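The great T-shirt reckoning
May 31, 2020

So I finally did the drawers. All of them! I'd been putting it off for most of May, and then the bottom one came off its runner (a Ploltberg dresser, bought in a hurry, never again) and there was a heap of T-shirts on the bedroom floor looking at me.

I own 55 T-shirts. I counted twice. Some of them go back to 2000, including the one from the Bragança trip with the neck gone all wavy, and I have worn maybe a handful of them this year. The rest just live in there, squashed flat, waiting for a painting job I'm never going to do.

My friend Renzo Marras is a stander-upper. He folds his shirts into little packets and files them like index cards, and he has been on at me for years to try it. I've always been a stacker, same as my mother, and with a stack you wear the top 3 and forget the rest. But fine, Renzo, I tried it, and I have to admit the drawer looks great.

The folding itself is where I come unstuck. It goes okay if you have a big table and you get the shirt properly flat first, sleeves out, hem pulled straight - and then fold it lengthwise and keep the layers even. I don't have a big table. I have a bed, which is soft, and a cat, who is worse. Dark surfaces are nice for pale shirts too, you can see every wrinkle and where the edge has wandered off.

Light green on black, red one folded at the back:

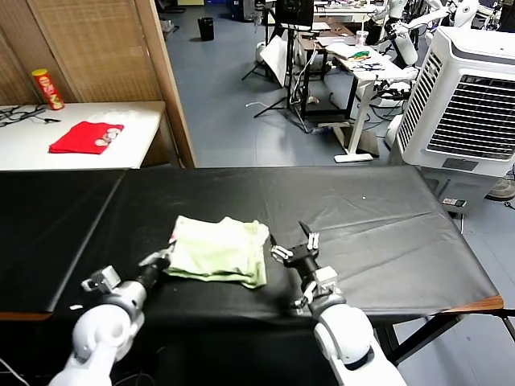
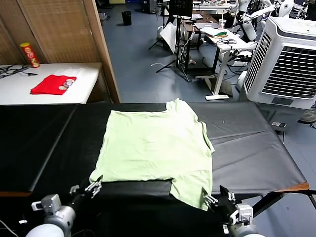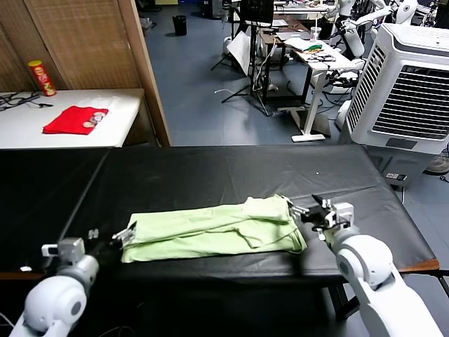
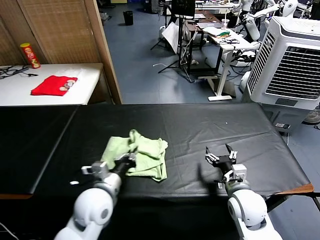 Anyway, the keep pile came down to two drawers, which I'm pretty proud of. The Bragança shirt stayed (don't start). I bought a set of those Braketti dividers for the top drawer and they're a touch too tall, so it closes if you lean on it with a hip. I may take a saw to them.

Everything else is in bags by the front door until the donation place opens up again, and I keep sneaking looks inside. I've already rescued one, the gray Birov one with the pocket, because it's so soft and the pocket is a really good pocket.

Next up is socks. I'm scared of the socks. If you've got a system that works for socks, please leave it in the comments, and Renzo, I already know yours.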